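### 3.2 Rules for Recording and Acceptance

The protocol was written for household garment handling with hand-held grippers and was applied at two sites, Ilbridge and Stistow. It covers three stages: preparation of the tool, conduct of the recording, and acceptance of the result. Each rule is stated so that a reviewer who was not present can check it from the video and the log alone. Rules that depended on the operator's memory were dropped after the first draft.

Before a session, the operator closes the fingers fully and opens them fully once, with the lens uncovered. This gives a reference for finger width at both ends of travel. The printed label on the housing must be legible, and its number is entered in the log by hand. A tool whose label number does not match the log is withdrawn until the entry is corrected.

During a session, one garment is handled per episode. The grasp point is left to the operator, but the garment must stay between the fingers from pickup to release. Regrasping is allowed and is marked as a separate event. Furniture, bedding and other clothing stay where the resident keeps them - the protocol forbids tidying before a recording. Figure 4 shows a sock held near one end over a bed with a woven mat, with other bedding and clothing nearby.

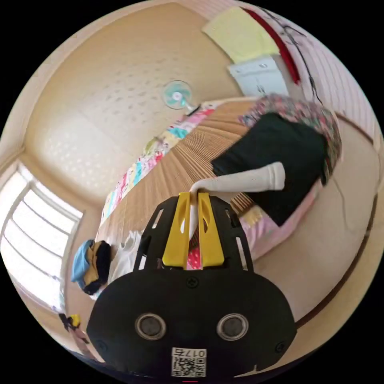
**Figure 4.** Single-garment handling with a hand-held gripper, tool label 0175.

Mwangi Kimaro objected at the review stage that the ban on tidying is too loose as worded, and that "where the resident keeps them" cannot be checked by a reviewer who has never visited the home. We accepted the point. The revised rule requires a short sweep of the room before the first episode, and any later change in the position of large items is compared against that sweep.

Acceptance is decided by two reviewers working separately. An episode is rejected if the garment leaves view for more than 15 consecutive video frames, if the label number is missing from the log, or if a person's face is visible at any point. Of 1,986 episodes submitted, 1,410 were accepted under these rules. Disagreements between reviewers were settled by a third reader, who saw neither of the earlier decisions.

Rejected episodes are kept with the reason code attached. They are excluded from training but remain available for audits of the rules themselves - a code that is used very often may point to a badly worded rule as well as to poor operator practice.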